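I caught Verna Nakamura on moving week, which was probably rude of me, but she said come on over anyway and put the kettle on. She's leaving Hestlow after 6 years of renting the same upstairs place.

"I thought I'd cry," she told me. "Mostly I've been arguing with the gas company!"

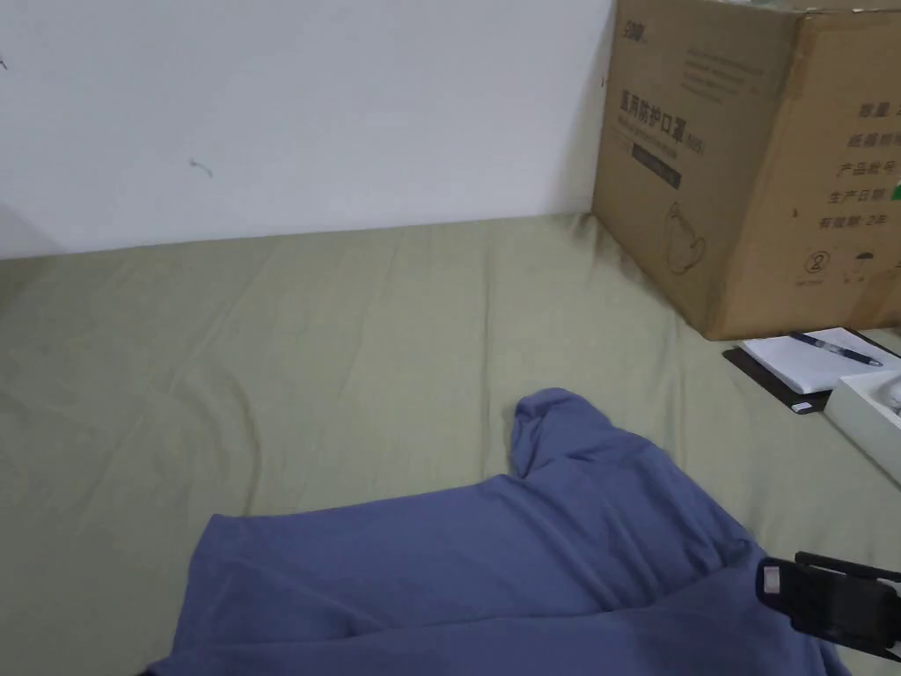

What will she miss? The bakery — she didn't even stop to think — and Mavis Baptiste downstairs, who taught her to play cribbage. "I still owe her two dollars," Verna said. "She brings it up every Sunday."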